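Chapter 5
House Rules for Hand-Held Gripper Work
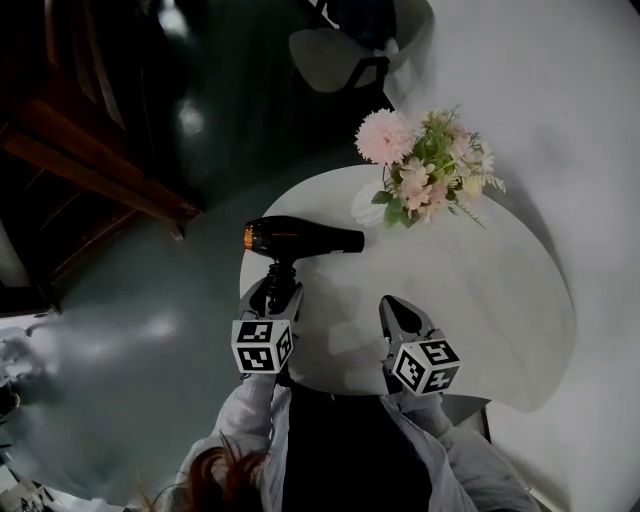 What is a working standard for, when the people doing the work already know how to do it?

It is for the people who come after them. A written standard lets a person in another building, or in another year, do a task in the same way and know what was allowed, what was checked and what was left to judgment.

If you have come straight from Chapter 4, with its long tables of load limits and stopping distances, you may be glad to hear that this chapter is a gentler one. We are going to spend it on demonstrations: the kind in which a person carries a gripper in each hand and does an ordinary household job with them, so that a robot can later be taught from the record. Picking up a hair dryer by its handle from a table with a vase of flowers on it is a fair example of the level of difficulty we have in mind. It sounds like nothing at all, and yet there is a surprising amount to agree on before anyone starts!

Take the marker cubes, to begin with. A printed pattern is only useful if it can be read, and so most house rules say something about keeping the faces clean, flat and turned where they can be seen. The Colmont guide, which we will lean on a good deal, gives 14 checks to be made before a session, and four of them concern the markers alone. Students often find this fussy on a first reading (so did your author, a long time ago), but by the end of the chapter I hope you will have some sympathy for it.

Then there is the matter of the objects themselves. Anything with a cord, a blade, a heating part or a glass body needs a line in the plan saying what state it should be in. For a hair dryer the usual wording is "unplugged, cool, cord clear of the table edge" – short enough to be read aloud, and it should be read aloud. The Brurkov workshop, whose log of 1182 demonstrations we will study in Section 5.3, added such a line to every task sheet one November and has kept it ever since.

We will also look at the idle hand. When one gripper is holding something and the other is free, where should the free one wait? The two guides we compare, Colmont and Stefanou, give different answers, and both are sensible in their own way.

Before reading on, please find the blank task sheet on page 69 and keep it beside you. You will be filling it in a little at a time, beginning with the name of the task and the condition of each object on the table.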